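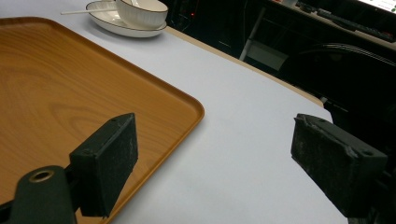
Figure 2. Serving tray with wood-grain pattern, on a light gray tabletop.

3.2 Materials and serving conditions

The study was carried out in the staff dining room of the Clumulmont textile works, which has served a hot midday meal since 1904. The room seats 200 at long tables and is open from 11:30 to 14:00. Meals are collected at a single counter and carried to the table by the diner. Payment is by weekly card, so the price of a given plate has no direct effect on what is chosen at the counter.

Two conditions were compared. In the tray condition, diners picked up a rectangular tray at the start of the line and placed all dishes on it (Figure 2). In the no-tray condition, the tray rack was removed before opening and diners carried their plates by hand, with a second trip permitted. Conditions alternated by week over 6 weeks in October and November. Menus were matched across conditions by main dish, starch and dessert, and portion sizes at the counter were fixed by the kitchen using the same ladles and scoops throughout. Saturday service was left out of the analysis, as it draws a smaller group and offers only cold dishes.

3.3 Measurement of plate waste

All returned plates were scraped into lined bins, one each for main dish, starch, vegetables, bread and dessert. Bones, peels and paper napkins were separated and discarded without weighing. Bins were weighed at the close of service on a floor scale, and the weight of the empty bin was subtracted. Liquids were not measured. Waste is reported in grams per diner, using the card reader total for the day as the number of diners.

On days when fewer than 100 diners were recorded, the day was dropped and replaced by the next matching menu day. This rule was set before data collection began. It follows the practice of Jadoon in the Redine school meals study, where small attendance was found to inflate the per-diner figure for bread, which is set out in baskets and cleared in full at closing.

3.4 Observed choices at the counter

A count of dishes per diner was taken at the card reader by one observer, Anum Jadoon, during the first hour of service. Each diner was recorded once. Bread was scored as present or absent. Second trips were recorded on a separate sheet and added to the daily total, but could not be matched to the first trip of the same diner. The no-tray data therefore give a mean number of dishes per person for the group and do not support analysis by individual.

3.5 Limits of the design

The alternating schedule does not rule out carryover between weeks. A diner who gave up dessert in a no-tray week may have continued to do so after the trays returned. The Mohmand trial used a longer gap between conditions for this purpose, at the cost of a change in season and therefore in menu. We judged the menu match to be more important. Noise, queue length and table clearing time were not measured here and are treated in the companion report on the Rerkton site.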